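Notes for the Tramatent evening, slot 2 - talk slowly, keep water nearby

Start with thanks, and do mention the coffee, because it was lovely last time.

Then the question I get from my aunts and from every bar owner I meet: can the machines do the chores yet? My answer is "some of them, on a good day," and I want to spend a few minutes on what a good day means.

Tell the Zorcombe story. They ran 300 tries at wiping down a counter in January, and the arm was perfectly happy until somebody moved the sponge. (Pause here, people usually laugh.)

Go on to bar prep. Picking up a lemon is fine now. Cutting it, measuring a shot, pouring without a puddle - those are 7 different problems wearing one apron, and water on a board changes how everything slides.

Last slide, leave it up during questions.
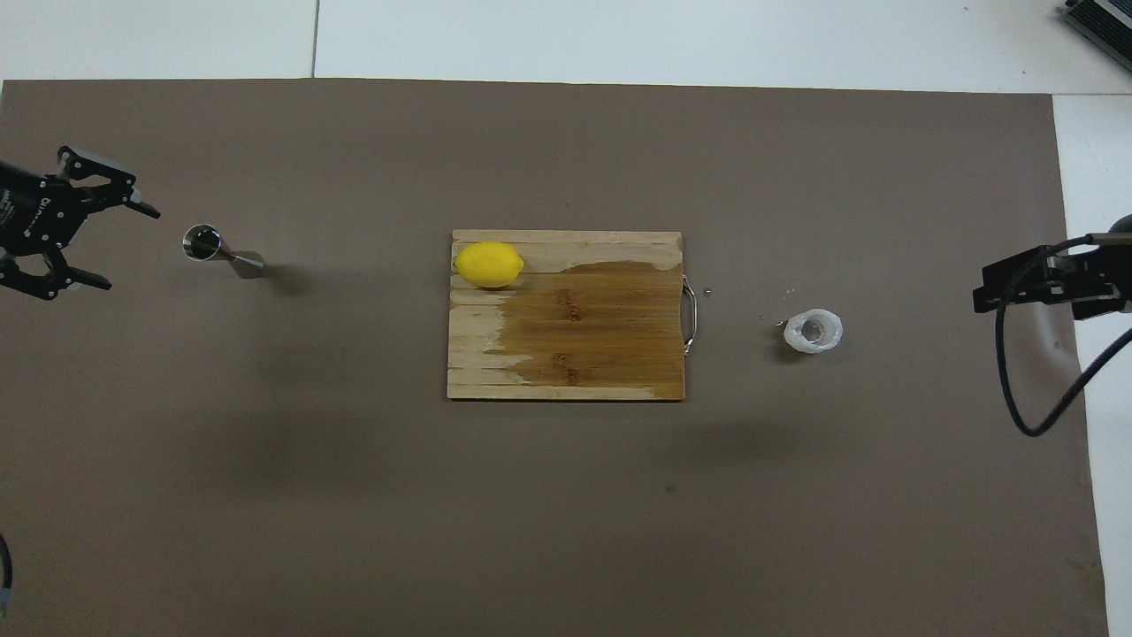

Saragih wrote in afterwards that a bar back does all of it in the dark with a line at the door, and that until a machine can manage a busy night, the shop will keep paying people.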